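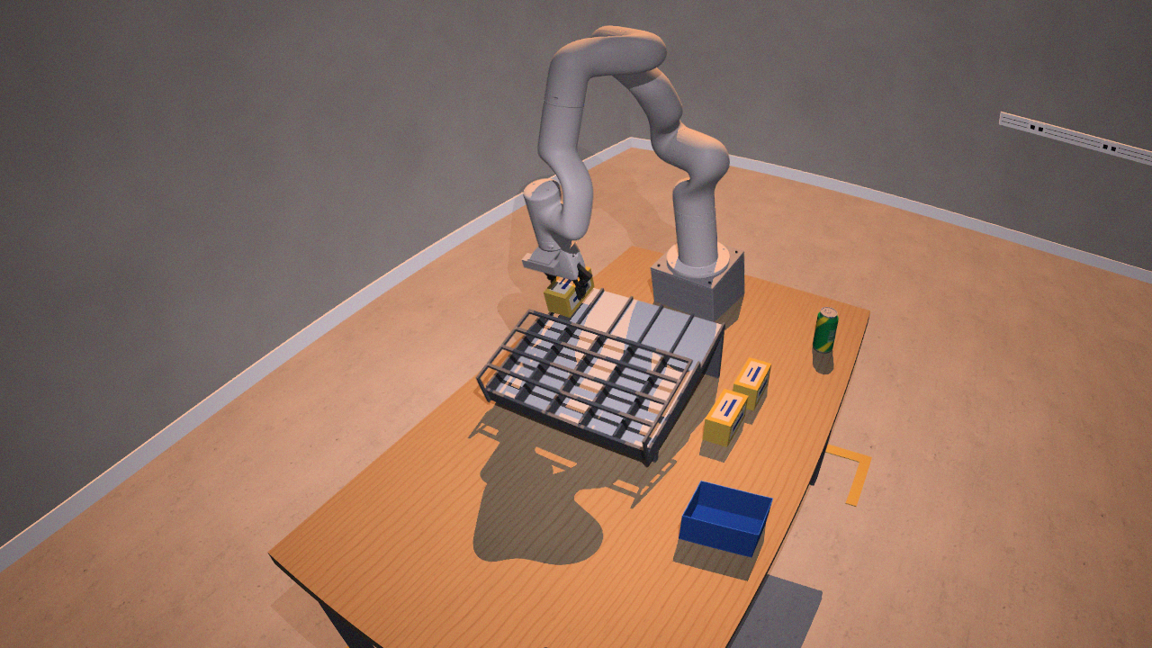
4. First Run: Rack Loading in the Simulator

Stelville Robotics Club, member set-up guide, revised 2025-12-13

Finish section 3 before starting. If the Zonirum package still throws errors at launch, loading the scene anyway won't fix them.

1. Open the rack scene and press Reset. The boxes, the can and the blue bin go back to their start positions.

2. Set the step limit to 500. The default is 300, and the arm regularly runs out of steps on the way to the rack. The vendor notes call the default "suitable for most tasks." We haven't found one of those tasks yet.

3. Start with a yellow box. Leave the can for section 5.

4. Close the gripper and lift before you move sideways. The planner claims to avoid the rack rails. Watch it anyway.

5. Lower the box over the rack, open the gripper and back straight up.

6. Save the log under your own name, including the failed runs.

Note: The score panel counts a box as placed once it touches the rack. A box balanced on the outer rail gets full points, so check the final position yourself before you report a score.

Caution: Do not copy grip force values from the simulator to the club arm. Contact in the simulator is forgiving. In July we carried over a setting of 840 and got 2 crushed boxes.

If your run works the first time, change the random seed and repeat it. Higinio Ayala signs off on section 4 and will ask for the second log.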